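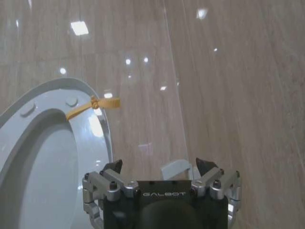
Wipe the fingers before you touch anything else, is the first advice any newcomer to the Brotance workshop gets, and our host repeated it to us twice before the coffee was poured. She has looked after the gripper on the restroom robot at Ulloa for 3 years now, and she talks about it the way other people talk about an old car.

"Everyone wants to hear about the software," she told us, laughing, "and I'm down there with a screwdriver, checking the linkages!" The screws come first, she said, then the joints, then the fingertips – those pads do all the touching, so they get the most of her attention. A cable tie on a toilet seat is a narrow thing to close on, and a pad that sits a little crooked will slide right past it.

Does she keep records? She does, in a notebook that lives beside the charger. The last entry when we visited in March was at 1365 hours of running, with 29 pad changes before it. "I used to wait until they looked worn," she said. "Now I go by feel, and I change both sides together, even if one seems fine."

The wrist camera she cleans last, with a dry cloth and a good deal of patience. Glossy tile throws back every ceiling light, she explained, and a smudge on top of that makes for a long afternoon. She had one waiting for her when we left.

Filed under: Shop Talk, Upkeep

More from Shop Talk
A morning with the floor scrubbers at Nerkcombe
Fluma's spare parts shelf, before and after
Which grease, and how much?

Contact us | Copyright Brotance Newsletter | Back to top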